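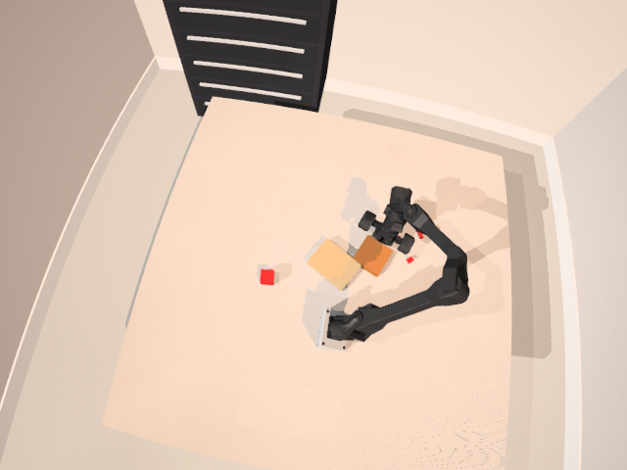
Should a small shop that sells personalised gifts refuse to take a customer's money back when the gift disappoints?
It should give the money back when the fault is in the making, and it should say before the order, in clear words, what it will do when the fault is only in the taste.

I write this as a person who both buys such things and, for some years, sold them. My stall was called Flonari, and it made phone cases, notebooks and small purses with the customer's name or drawing on them. I closed it in April, for family reasons, and I have had time to think about what I did well and what I did badly. The matter of returns is one that I did badly.

The usual rule in this trade is short. Personalised goods cannot be returned. You find it at the bottom of the page, in small letters, or in the confirmation email when the payment has already gone. I understand the rule very well. A notebook with "Auntie Bea, love always" on the cover cannot be sold to another person. The paper is used, the ink is used, the evening of the maker is used. If every customer could change their mind, a small seller would not survive until the next Christmas.

But the rule has grown larger than its reason. It began as a protection against the change of mind, and many sellers now hold it up against every complaint. The colour of the printed scarf is not the colour on the screen: personalised, no return. The letters on the bracelet are so shallow that they can be read only beside a window: personalised, no return. I bought such a bracelet from a shop named Demier for my niece. I paid 34 pounds for it. I wrote a polite letter with two photographs, and the reply came in one line. I believe the person who wrote it had not opened the photographs.

Of course the law gives the buyer some protection when goods are faulty. I don't wish to write about the law, which I know only as an ordinary citizen. Few people will go to the law for a bracelet. They will put it in a drawer, feel a little foolish, and buy the next present from a big store where they can bring it back to the counter. That is the true cost of the rule, and it is paid by all the small makers together, including those who behave well.

My friend Dinesh Marikar does not agree with me. He has a small business, Rollo, which prints family portraits on cushions and tea towels, and he has been in it much longer than I was. His opinion is that customers of personalised gifts carry a picture in their heads which no maker can reach. They send a dark photograph taken at a wedding, and they expect a painting. When the cushion arrives it looks like the dark photograph, and they say it is faulty. "Who decides?" he asked me. "If I let them decide, I will work for nothing."

It is a fair question and I thought about it for a long time. My answer is that the decision should be made early, before anything is printed. At Flonari I began in my last year to send a proof to each customer, a simple picture of the finished thing with the name in its place, and I did not start until they replied. Before that I had received, in one season, eight complaints about spelling alone. Most of these mistakes were made by the customers themselves, who typed the names in a hurry on the telephone. After the proofs, the spelling complaints stopped. The work became slower, I admit it. Some people did not reply for a week and then were angry that the gift was late.

A proof doesn't solve the problem of colour or of the feel of a material. For this I think a seller should show the ordinary result on the website as well as the best one. Almost every shop shows only its best piece, in beautiful light, with a cup of coffee beside it. I did so too. If I had shown a case made from an average photograph, perhaps I would have sold fewer, but those buyers would have known what they were buying. Dinesh says that I can afford to have this idea now because I have no rent to pay. There is something in that.

I would also like the sellers to separate the two cases in their written terms. One sentence can say: if we made a mistake, we will make it again or return your money. A second sentence can say: if we made what you approved, we cannot take it back. These two sentences would fit on the order page just above the button. They would not need small letters. A maker of leather bags in my town, Robles, has had almost these words on a card at the till for as long as I have known the shop, and I have never heard an argument there, although I have stood in the queue many times behind people who like to argue.

Some readers will say that the buyer has a duty too, and I agree. A person who orders a gift with a name on it should check the name, look at the measurements, and leave enough days for the making. It is not right to order two days before a birthday and then to call the maker lazy. I received messages at midnight which I would be ashamed to send to an enemy. I also received, from a lady in Leeds, a photograph of her father holding the purse I had made for him to keep his medicine card in, and I still have that photograph on my shelf.

What I regret is a smaller thing. A customer once told me that the edge of her phone case had a bubble under the print. I looked at her picture and I saw the bubble. I answered with the rule, because I was tired and there were many orders waiting. She did not write again. The case would have cost me little to replace, and I still remember her order number, 2,987. If I open a stall again, which my wife says I will, the two sentences will be on the page before the first case is printed, and I will have to keep to them also on the days when I am tired.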